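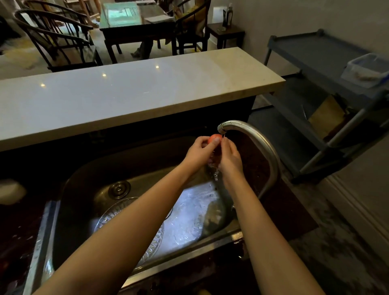
467호 2쪽

Karkholm 공개일 시연 구역 점검표(주방)

작성: Joana Carrilho
대상: 주방 싱크대 주변, 식탁 쪽 관람 자리, Abubakari 양팔 장비와 제어함
시연 내용: 과일과 채소 흐르는 물 세척. 사람이 먼저 하고 장비가 같은 작업을 이어서 함
시기: 4월 공개일, 오전 점검
판정 표기: 적합 / 보완 / 미흡 / 해당 없음

앞쪽(1쪽)에 있던 출입구와 주차 항목은 이번 점검에서 빠졌다. 그쪽은 Karkholm 측에서 따로 기록한다. 이 쪽부터는 주방만 다룬다. 지난번 점검표와 항목 순서를 맞추었으나 전기 항목을 둘로 나누었으니 비교할 때 주의할 것.

가. 물과 싱크대

수전이 흔들리지 않고 고정되어 있는가
판정: 적합
의견: 목이 굽은 수전이다. 손으로 밀어 보았고 밑동에 유격이 없다. 장비가 움직일 때 팔꿈치가 수전 목에 가까이 갈 수 있으므로 시연 시작 자세에서 한 번 더 본다.

물줄기를 가늘게 유지할 수 있는가
판정: 적합
의견: 가는 물줄기로 충분히 씻긴다. 손에 맞으면 물이 튀는데 이 정도는 피할 수 없다. 장비 시연 때에도 같은 세기로 맞춘다. 관람객이 잘 보이게 해 달라고 해도 더 틀지 않는다.

배수구가 막히지 않았는가
판정: 보완
의견: 배수망은 제자리에 있다. 유리 접시 오른쪽 싱크대 바닥에 작고 어두운 찌꺼기가 있다. 배수에 지장을 줄 양은 아니지만 장비 쪽 카메라가 찌꺼기를 물체로 잡은 적이 있다고 Lastside에서 알려 왔다. 매 회차 시작 전에 헹구어 낸다.

싱크대 안에 깨질 물건이 없는가
판정: 보완
의견: 투명한 유리 접시가 싱크대 안에 놓여 있다. 사람이 할 때는 둘 수 있다. 장비로 바꿀 때는 꺼낸다. 투명한 그릇은 깊이 센서에 잘 안 잡히고, 집게가 눌러 깨뜨리면 그날 시연은 끝이다. 대신 쓸 불투명한 그릇을 하나 준비해 달라고 요청했고, 아직 답을 받지 못했다.

물이 넘칠 경우 잠글 사람이 정해져 있는가
판정: 적합
의견: 진행자가 잠근다. 싱크대 아래 밸브 위치를 진행자와 보조 모두 확인했다. 밸브가 빡빡하므로 보조는 미리 한 번 돌려 볼 것.

나. 조리대

조리대 위 물기가 관리되는가
판정: 미흡
의견: 어두운 색 조리대라 물방울은 보이지만 얇게 고인 물은 비스듬히 봐야 보인다. 싱크대 왼쪽에 고인 물이 있다. 전선이나 태블릿을 이쪽에 두지 말 것. 회차가 끝날 때마다 마른 행주로 닦고, 젖은 행주를 다시 쓰지 않는다.

세척물이 굴러떨어지지 않게 놓였는가
판정: 보완
의견: 과일을 조리대에 그대로 놓고 작업한다. 둥근 것이라 팔에 닿으면 굴러간다. 바닥에 떨어진 과일을 누가 밟는 것이 이 구역에서 가장 있을 법한 사고라고 본다. 테두리가 있는 낮은 쟁반을 쓰자고 했다. 쟁반을 쓰면 Abubakari의 집는 높이 값을 바꿔야 한다고 해서, 오전에는 그대로 하고 점심때 바꾸기로 했다.

세제와 스펀지가 작업 범위 밖에 있는가
판정: 보완
의견: 스펀지가 조리대 위 물기 있는 자리에 놓여 있고 둘레에 거품이 보인다. 먹을 것을 씻는 동안에는 스펀지를 치운다. 세제는 싱크대 아래 칸으로 옮겼다.

씻은 것과 안 씻은 것을 구분하는가
판정: 미흡
의견: 구분이 없다. 나란히 두면 보는 사람도 하는 사람도 헷갈린다. 싱크대 왼쪽은 씻기 전, 오른쪽은 씻은 뒤로 정할 것을 제안한다. 관람객에게 나눠 줄 과일은 이 조리대에서 나온 것을 쓰지 않는다. 따로 씻어 덮어 둔 것을 쓴다.

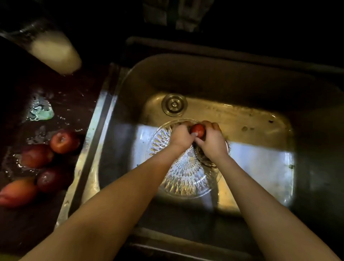
장비가 만진 과일은 전부 회수한다. 집게 고무가 식품용으로 확인된 재질인지 서류를 받지 못했기 때문이다. Lastside 담당자는 같은 고무라고 말했지만 말로는 적합 판정을 줄 수 없다. 서류가 오면 이 항목은 다시 쓴다.

사람 손의 위생은 어떤가
판정: 적합
의견: 시연자는 시작 전에 비누로 손을 씻는다. 장갑은 끼지 않는다. 반지와 손목시계는 빼고, 긴소매는 걷는다. 손에 상처가 있으면 그 회차는 다른 사람이 맡는다. 장갑을 끼자는 의견도 있었으나, 손가락이 어떻게 움직이는지 보여 주는 것이 이 시연의 목적이라 맨손으로 한다.

다. 장비(Abubakari)

장비가 바닥에 고정되는가
판정: 적합
의견: 바퀴 잠금장치를 모두 확인했다. 잠근 상태에서 두 사람이 밀어도 움직이지 않았다.

비상정지 단추가 손 닿는 곳에 있는가
판정: 적합
의견: 진행자 쪽과 보조 쪽에 하나씩 있다. 둘 다 눌러 보았고 팔이 멈췄다. 멈춘 뒤에 왼팔이 천천히 내려앉는다. 놀라서 손을 넣어 받치려는 사람이 있을 수 있으니 시작 설명에 이 내용을 넣는다. 정지 중에는 팔 밑에 손을 넣지 않는다.

팔의 속도 제한이 걸려 있는가
판정: 적합
의견: 공개일 설정으로 되어 있다. 설정 화면에 암호가 걸려 있지 않아 현장에서 걸어 달라고 했고, 바로 걸었다.

손목 방수 덮개에 찢어진 곳이 없는가
판정: 보완
의견: 오른쪽 덮개 안쪽 솔기가 벌어져 있다. 테이프로 임시 조치했다. 물이 들어갈 정도인지는 판단하기 어렵다. 예비 덮개가 오면 교체하고, 그 전까지는 회차마다 벗겨서 안쪽을 만져 본다.

놓쳤을 때 다시 집으려는 동작이 안전한가
판정: 보완
의견: 과일을 놓치면 팔이 싱크대 가장자리까지 따라간다. 싱크대를 넘어가지는 않았다. 다만 어린이가 옆에서 보고 있으면 손이 먼저 나간다. 재시도를 한 번으로 줄이고, 그다음에는 대기 자세로 돌아가게 해 달라고 요청했다.

라. 전기

제어함(Utero)이 물에서 떨어져 있는가
판정: 적합
의견: 제어함은 싱크대에서 2미터 떨어진 벽 쪽 바닥 받침 위에 둔다. 처음에는 조리대 끝에 올려 두려고 했다. 올리지 않는다.

누전차단기가 작동하는가
판정: 적합
의견: 시험 단추로 확인. 주방 콘센트 회로와 조명 회로가 나뉘어 있어 차단기가 떨어져도 불은 꺼지지 않는다.

전선이 통로를 가로지르는가
판정: 보완
의견: 제어함에서 장비까지 가는 선이 바닥을 지난다. 덮개를 씌웠지만 한쪽 끝이 들린다. 끝을 테이프로 붙이고 점심때 다시 확인. 바퀴 달린 것이 그 위로 지나가지 않게 한다.

마. 관람 자리

관람 인원이 정해져 있는가
판정: 적합
의견: 한 회차에 7명까지. 보호자가 안고 있는 아기도 한 명으로 센다. 더 오면 다음 회차로 안내한다. 문 앞에서 기다리는 줄이 길어져도 인원을 늘리지 않는다.

관람객과 작업 자리가 나뉘어 있는가
판정: 적합
의견: 싱크대 뒤쪽에 한 단 높은 흰색 선반 턱이 있어 이것이 경계가 된다. 관람객은 턱 너머 식탁 쪽에서 본다. 턱에 팔을 기대는 것은 괜찮다. 턱 위에 컵이나 가방을 올려놓지 않게 한다. 키가 작은 어린이는 턱 때문에 안 보인다고 할 텐데, 의자 위에 세우지 말고 화면을 보게 한다.

의자와 식탁이 통로를 막지 않는가
판정: 보완
의견: 팔걸이가 있는 나무 의자가 무겁고 자리를 많이 차지한다. 앉아서 보는 사람이 있으면 뒤로 지나가기 좁다. 의자는 식탁에 바짝 붙이고, 꼭 앉아야 하는 분에게만 내어 드린다. 식탁에 유리나 타일로 된 면이 있으니 무거운 물건을 내려놓지 않는다.

바닥에 걸릴 것이 없는가
판정: 보완
의견: 식탁 쪽에 털이 긴 깔개가 있다. 모서리가 말리지는 않았지만 휠체어 앞바퀴가 걸린다. 공개 시간 동안 걷어 두는 것이 좋겠다고 Karkholm 측에 말했고, 그러겠다고 했다. 타일 바닥은 젖으면 미끄러우니 과일을 손에 든 관람객이 물을 흘리면 바로 닦는다.

벽 쪽 수레가 움직이지 않는가
판정: 적합
의견: 금속 수레가 벽에 붙어 있고 위에 보관 상자가 있다. 밀어 보았고 쉽게 밀리지 않는다. 다만 상자가 더 쌓이면 다시 봐야 한다.

바. 시작 설명에 들어갈 말

아래는 진행자가 회차마다 그대로 읽는다. 바꾸고 싶으면 나에게 먼저 말할 것.

“흰 선반 턱 안쪽으로 손이나 휴대전화를 넣지 말아 주십시오. 사람이 씻는 동안에는 가까이 보셔도 됩니다. 장비가 움직이기 시작하면 한 걸음 물러서 주십시오. 팔이 멈춘 뒤에 조금 내려앉을 수 있으니 만지지 마십시오. 물이 튈 수 있습니다. 조리대 위의 과일은 드시지 마십시오. 나가실 때 드릴 것이 따로 있습니다.”

첫 회차 연습 때 진행자가 마지막 문장을 빼고 읽었다. 그러면 과일을 집어 먹는 사람이 나온다.

사. 종합 의견

미흡 판정은 조리대 물기와 세척물 구분이다. 둘 다 물건을 사거나 장비를 고칠 일은 아니고 그 자리에서 바꿀 수 있다. 이 두 항목이 정리되면 오전 회차를 시작해도 된다고 판단한다.

장비 쪽에서는 오른쪽 손목 덮개가 마음에 걸린다. 테이프를 붙인 자리가 젖은 상태에서 얼마나 버티는지 모른다. 덮개 안쪽에 물기가 만져지면 장비 시연은 중지하고 사람이 하는 시연만 이어 간다. 이때 제어함 전원도 내린다. 화면으로 녹화분을 틀어 주는 방법도 이야기했으나 준비된 녹화분이 공개용으로 확인된 것이 아니어서 보류했다.

진행 순서에 대해 한 가지 덧붙인다. 사람 차례에서 장비 차례로 넘어갈 때 진행자가 싱크대 앞에 서서 말을 계속하는 버릇이 있다. 장비는 그동안 대기 상태이지만 팔이 닿는 범위 안이다. 말은 옆으로 비켜선 다음에 한다. 보조는 진행자가 비켜선 것을 눈으로 보고 나서 시작을 누른다.

아. 점심때 다시 볼 것

쟁반으로 바꾼 뒤 집는 높이
전선 덮개 끝
불투명 그릇 도착 여부
오른쪽 덮개 안쪽
재시도 횟수 설정
식탁 쪽 깔개

재점검 결과는 3쪽에 적는다. Lastside 측 서명란도 3쪽에 있다.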